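The Night Bus to Teltum
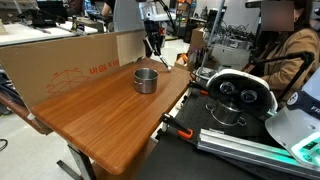

Zoila Usuga missed the last bus by two minutes and walked back to her aunt's old place. The key still worked. In the kitchen a small steel pot sat on the wooden table, and she stood looking at it with her coat on. Her aunt had fed 56 people at a wedding once and never sat down.

Tanko Briggs knocked at the back door.

"You selling?" he asked.

"In April."

He nodded and asked if she had eaten. She hadn't, so he went home for eggs.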